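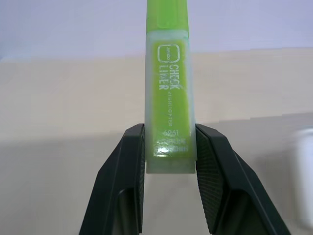 Erdal Saraç me escribió que de mi entrada anterior le sobraba casi todo menos una frase: la de soltar el mando entre un intento y el siguiente. Que él llevaba media tarde con el brazo, apretando los dientes, y que hasta que no dejó el mando en la mesa y sacudió las manos no le salió una demostración decente. «Pon más trucos de esos, de andar por casa, y menos teoría», decía.

Pues venga, Erdal, trucos de andar por casa. Los voy apuntando en la puerta del armario del taller con cinta de pintor, así que van en el orden en que están pegados (o sea, ninguno).

Empezar por un rotulador. Mejor un marcador fluorescente de los planos, porque no rueda cuando se cae, y se va a caer. Yo empecé con un lápiz redondo y me pasé la primera hora gateando debajo del banco. Un subrayador de caras planas, de pie, se deja agarrar por los lados y además se ve estupendamente en la cámara de la pinza con ese verde chillón. Si el vuestro es gris o transparente, una vuelta de cinta de color y listo.

Agarrar por abajo o por arriba, pero siempre igual. Al principio yo cogía el rotulador cada vez por donde me pillaba, y luego el brazo, al repetirlo solo, dudaba a medio camino y se quedaba temblando como un flan. Ahora decido antes de empezar la tanda: hoy por abajo, y todas por abajo. Otro día hago las de arriba y las guardo en otra carpeta.

Ensayar en seco. Tres o cuatro veces sin grabar nada, solo para que la mano se acuerde del recorrido. Parece una pérdida de tiempo y es lo que más tiempo me ha ahorrado en este invento.

Despejar el fondo. La mesa lisa y clara va de maravilla, la mía la forré con un retal de hule mate que tenía de la cocina. El hule brillante no, que refleja el flexo y lo que enseña la cámara cambia según mueves la muñeca. Y si vais a dejar cosas por los lados, que no sean siempre las mismas en el mismo sitio. Yo tuve un bote de cola en la esquina durante toda una serie y el día que lo quité el brazo se me fue a por el aire.

Ojo con los brillos del propio objeto. El plástico pulido devuelve la luz y se come las letras y los bordes. Un trozo de papel vegetal delante de la bombilla (del de envolver bocadillos también vale, lo he probado) y la luz queda mucho más suave.

Ir despacio, pero no a paso de tortuga. Erdal me contaba que él se frenaba tanto al acercarse que el brazo aprendió a pararse delante del objeto y quedarse mirándolo. A mí me pasó lo mismo con las tazas. La velocidad buena es la de poner un vaso lleno en la mesa delante de una visita - sin prisa y sin pensárselo.

Las tandas, cortas. Para esta tarea me propuse llegar a 200 demostraciones y las hice a ratos, con el café al lado, parando en cuanto notaba que el pulgar se me agarrotaba. Las que salen con el pulgar cansado luego hay que borrarlas, así que no se gana nada. ¡Y levantarse! Que esto se hace encorvado y la espalda pasa factura.

Borrar en el momento. Si un intento sale torcido, fuera, antes de seguir. Yo lo dejaba «para luego» y luego no hay quien distinga la 43 de la 44. Solo guardo los tropiezos que arreglo sobre la marcha: se me escurre un poco, abro, recoloco, vuelvo a cerrar. Esos vienen muy bien, que así el brazo también aprende a recolocar.

Limpiar las almohadillas de los dedos. Se llenan de pelusilla y de polvo de lija, y entonces las cosas resbalan y parece culpa tuya. Un cepillo de dientes viejo y un paño apenas húmedo, nada de aceites ni de limpiamuebles (sí, lo hice, sí, tuve que desmontarlas).

Y si lo enseñáis llevando el brazo con la mano, en vez de con el mando, cogedlo siempre por detrás de la muñeca y vigilad dónde queda la otra mano. Yo me la metía delante de la cámara sin darme cuenta y tuve que tirar una mañana entera de trabajo. Ahora la guardo en el bolsillo del delantal.

Para el mes que viene quiero probar con pinzas de la ropa, que tienen su muelle y su mala idea. Si alguien ya lo ha intentado, que me cuente por dónde las agarra, que yo de momento solo he conseguido que salgan disparadas hacia la estantería de los barnices.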